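Wed 24 June

# The Long Life of a Dark Wood Table

The first thing Nhyira Sowah does when she shows you a table is run her whole forearm across it. Not a fingertip, the way you'd check for dust, but the full length from elbow to wrist. "You feel the high spots that way," she says, and then she makes you try it, and of course she's right. There's a soft rise near one end that you would never find by looking.

Sowah has been bringing old tabletops back to life in a rented bay on Frimpong Street for six years now, and I went to see her because I have a walnut-brown table of my own that I love and have treated terribly. Water rings, a scorch from a soup pot, a streak of something blue that predates me. I expected a scolding. What I got was a cup of tea set straight down on bare wood, no coaster, while I sat there wincing.

"It's a table!" she said. "Let it be a table."

Her workshop log is up to entry 1221, and each entry is a board, a leaf or a full top that has passed through her hands. Number 509 is the one she still talks about, a dining table out of a boarding house in Harevham that arrived under so many layers of varnish that she took it for painted pine. Two days of scraping later she had long, straight grain running end to end in bands of brown, some as dark as coffee and some closer to toast. She called her business partner, Kwaku Akolgo, at dinnertime and made him drive over to look.

Akolgo is the finish man. He came to it from boat work in Lillar, and he has strong feelings about oil. Thin coats, more of them than you think, and a long wait in between — that's pretty much his whole method, though he can talk about it for an hour and I was happy to let him. He wipes on a coat with an old T-shirt, gives it fifteen minutes or so, wipes off everything that will come, and walks away until the next day. Most people put on too much and get impatient, and then they end up with a sticky top that grabs at the newspaper.

He's just as firm about sanding. Start at 120 if the surface is rough, go up to 180, stop at 220. A dark top sanded to 1000 will feel like glass and drink almost no oil at all, and he has had to take several of those back down for disappointed owners. Always go with the grain. On dark wood a cross-grain scratch shows up pale the minute the oil hits it, and the only cure is to start that patch again.

What I loved most was the argument over color. Sowah likes a walnut top left alone to lighten near a window over the years (walnut goes paler in the sun, which surprised me, as I'd always heard that wood darkens). Akolgo would rather keep it deep, so he'll rub in a tinted wax every August and rotate the table while he's at it. They've had this disagreement since they met and have two tables at the front of the shop, one done each way, so customers can take sides. I went with Sowah. My photographer went with Akolgo, and we were still at it in the car.
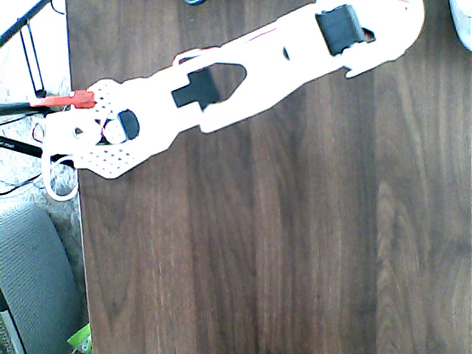
A table that gets worked on hard needs a little more thought than one that only sees dinner. For those, Akolgo uses a hardening oil from a small maker called Skeltik, and he lets it cure for a good couple of weeks before anything heavy goes on top. Felt pads under whatever sits there for long stretches are a good idea too, and so is shifting things now and then, so that one patch doesn't stay dark while the rest of the top fades.

For everyday care the pair agree on nearly everything. A barely damp cloth, then a dry one. No spray polish, ever. A crumb of wax on a rag for small scratches, rubbed along the grain and buffed off. If a white ring turns up, leave it overnight before you panic, and plenty of them will fade by breakfast.

I drove home and cleared my own table down to the wood, which took most of an evening. The scorch mark is staying. Sowah talked me into that one. The blue streak came up after ten minutes with fine paper, and under it the grain ran on in a stripe of reddish brown I'd never once seen. The second coat of oil goes on tomorrow, as thin as I can stand to make it.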